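机器到底能不能干家务和车间杂活了?
版块:自动化与机器人 > 闲聊讨论
回复:13 浏览:349

楼主 老秤砣
发表于 周三 20:14
我在一家做厨房小五金的厂里管包装线,十几年了。最近老板看了几段叠衣服、收桌子的视频,回来问我包装台能不能少留几个人。我们包装台的活很杂:拿盒子、翻过来看一眼、塞内衬、放件、合盖。一个班下来一条线换5种盒型。
我的看法是现在还不行,再过几年也难说。传送带上抓同一种东西早就能干了,难的是东西软、东西歪、东西叠在一起。家里也一样,洗碗机能洗碗,可是把碗从桌上收进洗碗机的还是人。
想听听真正摸过这些设备的人怎么说。卖设备的就别来了。

2楼 灰雀
发表于 周三 20:31
我们实验室在做双臂的桌面任务,可以说两句。杯子倒球这一类是最基础的:两只手各拿一个杯子,球从一个杯子到另一个杯子。听起来三岁小孩都会,做起来要同时管两只手的位置、杯口的角度、夹爪的力度。塑料杯壁薄,夹紧了变形,夹松了一歪就滑。

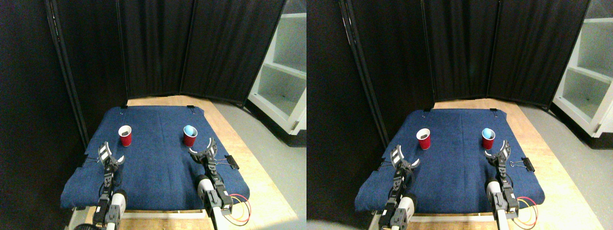 我们先由人遥操作,录一批示范,再拿去训练。上一轮录了116条,挑掉动作不干净的,剩下的才用。训练完以后在同样的桌子上跑,成绩还可以。把杯子换到没录过的位置,成绩就往下掉。所以楼主说的一个班换5种盒型,按我们现在的做法,每种都得重新录。

3楼 老秤砣
发表于 周三 20:38
回2楼:“还可以”是多少?

4楼 灰雀
发表于 周三 20:45
最近一次连着跑23回,5回没成。没成的里面多数是第二只手没对准,球掉在桌上。掉了以后它不会去捡,得人来捡。

5楼 半斤螺丝
发表于 周三 20:52
23回坏5回,放到我们车间当天就得拆走。包装线上一百个坏一个都有人来骂。

6楼 南窗
发表于 周三 21:03
楼上这么比不公平。人家是研究,你那是量产。量产设备有工装、有定位、有挡块,把这些给它加上,成功率马上不一样。我以前在Oltonix做夹具,客户十个有八个开口就问机器人聪不聪明,最后解决问题的是一块开了槽的铝板。

7楼 半斤螺丝
发表于 周三 21:10
那不就又绕回去了?加了工装就是专机,专机二十年前就有。楼主老板想要的是站在那儿什么都能干的。

8楼 灰雀
发表于 周三 21:26
7楼说得对,这两个是两回事。我补一张同一个任务的,两只手都拿住杯子之后。
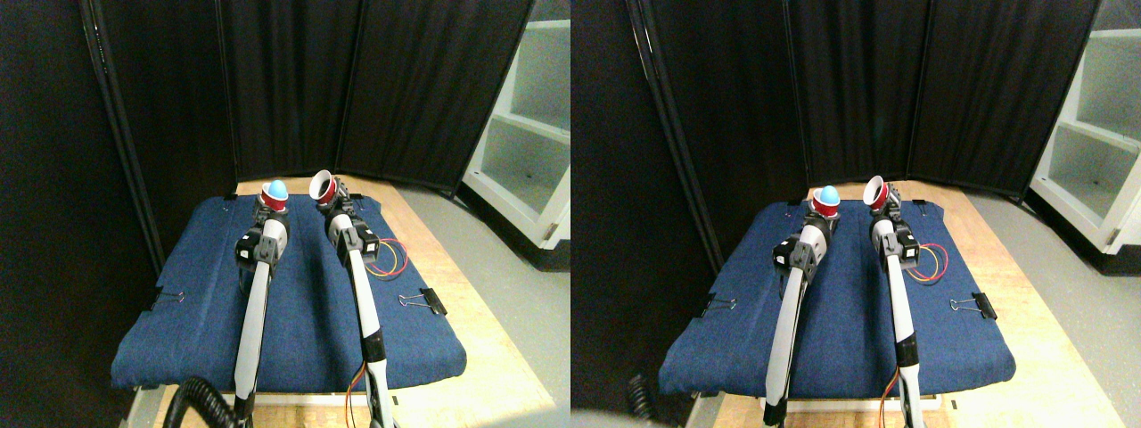
左臂的杯口里是蓝球,右臂的杯子斜着,内壁是白的。
这个阶段看着简单,麻烦在两只杯子离得近。哪只手先动、哪只手等,示范的人自己也说不清,每个人录出来都不一样。我们后来规定统一由一个人录,数据才整齐一些。
另外说一下桌布。光桌面太滑,杯子一碰就跑,铺上布好很多,再拿长尾夹把布固定住。6楼讲工装,这也算最便宜的工装了。

9楼 Delia Surdu
发表于 周三 21:40
我在罗马尼亚这边一家养老院做后勤,中文是在大学学的,写得不好请见谅。我们四月试过一台Voicu的送餐车,走廊里走得很好,进电梯也可以。但是到了房间门口就停下,要护理员把托盘端进去。护理员说,走廊那一段她们本来也不觉得累,累的是弯腰、端、擦、收。
所以我的意见是,机器现在做的是路上的活,手上的活还没有做。

10楼 南窗
发表于 周三 21:48
“路上的活”和“手上的活”,这个分法我收下了。不过我还是不同意楼主说的再过几年也难说。五年前双臂遥操作的台子没几家搭得起,现在便宜多了。搭的人多,录的数据就多。

11楼 老秤砣
发表于 周三 22:05
台子便宜我信。可是录数据也要人,坐在那里一条一条录,工资谁出?我们换一种盒子,老师傅看一遍就会,学徒半天。你让我为了一种盒子录一百多条,录完客户改尺寸了。
我不是唱反调,我算的是账。一台设备加一个看设备的人,要顶得上两个人的活,老板才肯掏钱。4楼说球掉了要人捡,那看设备的人就走不开。

12楼 灰雀
发表于 周三 22:19
这个账没有错,我们也没打算拿现在这套去车间。改尺寸倒不一定要全部重录,在旧模型上补一些就行,补多少要试。
失败以后自己恢复这一块,现在的办法是专门录一批“出错再救回来”的示范,比如杯子碰歪了怎么扶正。我们刚开始录,没有结果可以报。
家务的话,我个人觉得最先能用的是收拾桌面这种,慢一点、错一次也没什么损失。叠衣服演示好看,换一件没见过的料子就难说。

13楼 半斤螺丝
发表于 周三 22:27
慢一点没损失?我家那位扫地机扫一个客厅半个钟头,我老婆嫌它慢,自己拿拖把去了。家里的标准比车间还高。
车间里我倒觉得有个活可以试:上下料。Kisport有个车间晚上就让单臂给机床换毛坯,毛坯是钢的,形状固定,托盘也固定,放歪了传感器会报警停机。没什么聪明的,一晚上能跑下来。

14楼 老秤砣
发表于 周三 22:41
上下料我们冲压那边可以考虑,包装先不动。明天我跟老板这么讲:冲压试一台单臂,包装台等能看到换盒型不用重录的再说。Osport的人下周来报价,我会让他带我们自己的盒子当场试,不看视频。
12楼要是录完那批扶杯子的,麻烦回来说一声成了多少。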